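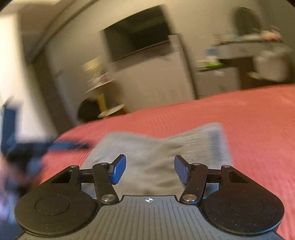 Dark grey body, black arms, silver screws.

I finished Flaketdale again last night, this time the browser version on my laptop, and I want to write down a few things before I forget them.

For anyone who hasn't played it, Flaketdale is a free game where you run a post office in a valley. You sort letters in the morning, load the cart, and then drive it round the farms before it gets dark. There are 26 days in a full game. You can play in a browser or on a phone, and you don't need an account unless you want your scores on the list.

I first played it last December when I was off work with a bad back. Kaisu Rissanen sent me the link with no message. I played it in bed on my phone for most of a week and never got past the day the bridge closes. I now know that I was doing the east farms first, and you can't do that once the bridge is shut, as the long way round eats the whole afternoon.

The sorting is better on a laptop. On the phone the pigeonholes are small and I kept dropping letters for the mill into the slot for the school. With a mouse I hardly made a mistake. The driving is worse, though. On the phone you hold your thumb where you want to go and the cart follows. On the laptop it's arrow keys, and the cart turns like a wardrobe. I lost three parcels in the ford on the first afternoon.

The saving has also changed. It used to save at the end of every day. Now it saves when you go into the post office, so if you close the tab on the road you lose the afternoon. I lost day 15 that way and had to do it again. It wasn't as good the second time. The first time I had got the doctor's parcel there with the sun right on the hill.

Things I would tell a new player:

Buy the lamp before the second basket. The basket looks more useful and it's cheaper, but with the lamp you get a bit of extra time after dark and that is worth more than four extra letters.

Don't feed the horse at the inn. It costs 5 coins. The grass by the church does the same job for free.

Read the postcards. You can click on them before you sort them and most are just "weather fine, love to all", but the ones from the lighthouse tell you where the key is.

The ending is the same as before. I won't say what happens, but I still think the last letter should have been addressed to the player. Raimo Jääskeläinen and I have argued about this in the comments here already and I haven't changed my mind.

The advert situation is all right. There's one when the game loads and one after every third day. You can skip them. I've played on sites where you get one each time you open a door, and I stopped playing on those.

I also tried Brudholm, which sits next to it on the same page and has been put up under the same maker's name, Kauppinen. It's a hotel game. You carry bags up and down stairs and the guests ring bells at you. The music is nice, but I gave it an hour and that was enough. The lift breaks on every floor, and mending it is the same pipe puzzle each time. If it gets better later on, let me know.

Next on the list is Flamer, where you work in a glass shop. Aino Kettunen says the first level is slow and then it picks up. She liked the hotel one as well, so we'll see.

Someone asked under the last post what I play on. It's an old laptop with a sticky space bar, and whatever browser came with it. Flaketdale ran fine apart from the rain on day 22, when it got very jerky. Turning the weather down to "low" in the settings fixed that. The setting is under Sound, for some reason.

My score was lower than Kaisu's. I'm going to have another go without buying the second basket at all.

Posted August 24, 2026 in Games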